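Rosenell Open Workshop: Your Questions Answered

So you've heard there's a shared workshop in town and you want to know what goes on in it. Great! We get a lot of the same questions at the front desk, so we put the answers on one page. Last updated June 20, 2021.

What is the space like?

Big and bright, and we love it. The main hall has beams overhead and a glass partition with window panes, so you can see through to the other side while you work. People tend to stop and chat at the glass, and plenty of good projects have started that way. 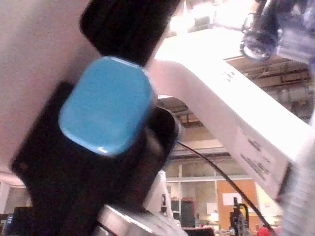
Do I need experience to join?

None at all. Our members include furniture restorers, model makers, a couple of people building kit synthesizers and one very patient clock repairer. Everybody takes the two-hour orientation first, where you learn where things live, how to book a bench and how to shut everything down at the end of a session. After that you're free to come in whenever we're open.

How much does it cost?

Membership is $47 a month, and a day pass is $11. The orientation is included in both. If you start with a day pass and sign up within the month, we take that $11 off your first payment.

How many members are there?

We have 64 right now and there's room for more! Evenings fill up first - mornings are wonderfully quiet if your schedule allows it.

Can I leave a project between visits?

Yes, if it fits on a storage shelf and has your name and a date on it. Bigger pieces need a word with Mali Bowen, who keeps the floor plan and is very good at finding a corner for a half-finished wardrobe. Paint, solvents and anything with a strong smell go home with you.

What should I wear?

Closed shoes, always. Tie back long hair and leave dangling jewelry at home. We have safety glasses to borrow in three sizes, but if you come often you'll probably want your own pair. The hall can be chilly in March, so bring a layer with sleeves that push up and stay up.

Is it OK to just walk around and look?

Please do! Open house runs from noon to four on the first weekend of every month, and you can wander through at your own speed. Ask people what they're making (they will tell you, at length). Keep to the walkways and keep bags off the benches.

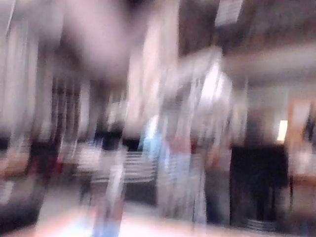 Harpreet Friesen wrote to us after an open house to say that the best part was getting to ask a beginner's question about sanding and having three members put down their work to answer it. Harpreet has a bench booked for next month, with an old piano stool to strip.

Can I bring my kids?

Ages ten and up are welcome with an adult on the same bench. Younger kids can come to open house.

How do I book the orientation?

Call the desk or stop in and put your name on the sheet by the door. Groups are small, so if the next one is full we'll add you to the one after and call if a spot opens sooner.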